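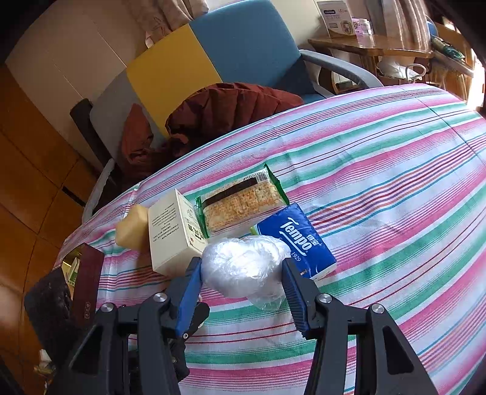
Avora Hand Tool — training gripper for housekeeping and room turnover teams

By Metement. In stock at Sustberg, ships from February.

What it is
A two-finger gripper you hold yourself. Your staff do the tidy-up with it, the tool records the movement, and the room robot learns the job from that. No programming, no code. If you can strip a bed you can run a session.

Who uses it
Room attendants, mostly. Serviced apartments, staff housing, small hotels. Karaki Suites started with 3 tools on one floor and now keeps 12 across the property.

What's good for training
Crumpled plastic bags. Tissue packs, snack packets, small boxes, the stuff guests leave on the bed. Ribbed fingers hold thin plastic without you having to squeeze hard. Patterned sheets are fine, no need to swap to white linen. Natural light from the window is fine too.

What isn't
Full suitcases. Anything wet. Glass — please don't. Medicines get picked up and set aside, never binned, train it that way from the start or you will be re-doing it.

In the kit
Gripper, fitted with blue fingers
Spare finger pair, blue
Charger and cable
Hard case
Wrist strap (wear it)
Quick start card, one page, laminated

Care
Wipe the fingers between rooms. Check the pivot bolts every 7 days, snug is enough, don't crank them. Finger screw works loose first so look there if the grip feels sloppy. Don't rinse the tool under a tap.

What changes for your team
Worth reading before you order. The robot takes the picking up and the sorting. Beds, bathrooms and the final check stay with people. At Karaki the attendants' afternoon start moved to 1 pm and there is less bending over, which was the main complaint. There is also more waiting about while the robot finishes, and that wasn't popular in the first month. Zdenka Begović, floor supervisor, changed the order of the rooms so no one is stood in a hallway.

"I was worried about my hours, I'll say that," says Hadi Nseir, room attendant. "Hours are the same. The job is diferent. I do the training sessions now and I get paid the higher rate for it, which we had to ask for."

Our advice, ask your people first and sort out the pay for session time before the box arrives. Recordings cover the work area only and are kept by the site. Guest belongings are only recorded with the guest's written okay, form is in the case.

Sessions
Keep them short. 18 minutes then a break, wrists get sore. Swap hands if you can. Bad grabs are useful, leave them in. Label the room type before you begin, not after, we've had alot of mix-ups.

Warranty
12 months on the tool, 3 on fingers. Drops aren't covered.

Orders and questions
Sales: Nataša Vukadinović, Sustberg counter
Repairs and spare parts: Jad Rawashdeh
On-site training days: Nabil Awad, book early, he does them all himself

Colour options: black body only for now. Grey fingers are on back order.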